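Edge-glued board on a pegboard bench – keep it flat?

ecuautle
Looking for opinions on a loose work surface. I have a perforated bench top and small parts are a nuisance on it, so I laid a wooden board over the holes. Two planks glued edge to edge, plain oil finish on the top face only. It has been down since April and now rocks slightly on one diagonal. Measured with feeler gauges, the gap at the worst corner is some 2 mm.

Is this the glue line or the wood?

stindard_bench
Wood. You finished one face, so the two faces exchange moisture at different rates. Oil the underside and leave it on edge overnight.

m.gallegos
Disagree in part. Holes underneath let air reach the bottom, so the difference is smaller than on a solid bench. I would check the seam with a straightedge first. If the planks are each flat and meet at an angle, the joint was not square.

ecuautle
Photo of the surface in place. Seam runs lengthwise, near the middle.

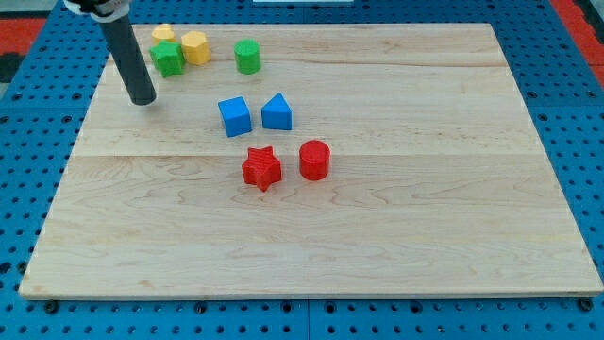
Board on the blue pegboard, plastic blocks on top.

stindard_bench
Grain looks mostly horizontal in both planks, fairly fine. Maple? Mine moved about the same until I finished the second face.

ecuautle
Sold to me as maple. The front edge has a small bevel.

rigo_m
Why not screw it down through the holes? Four screws from below, done.

m.gallegos
Fixed screws across the width will fight seasonal movement. Slot the outer ones or use washers in oversize holes. Also, are those green and yellow blocks printed? The green has some texture to it. Rough faces will scuff oil before they scuff varnish.

ecuautle
Printed, yes. Scuffing does not bother me. Rocking does.

rigo_m
I have run fixed screws on a 20 inch board for 4 years with no split. Slots are overkill at that width.

m.gallegos
One board. Check the humidity range in your shop before recommending it to others.

ecuautle
Straightedge result: each plank is flat, and light shows at the seam. So it is the joint. Will rip it, joint both edges and glue again, then oil both faces.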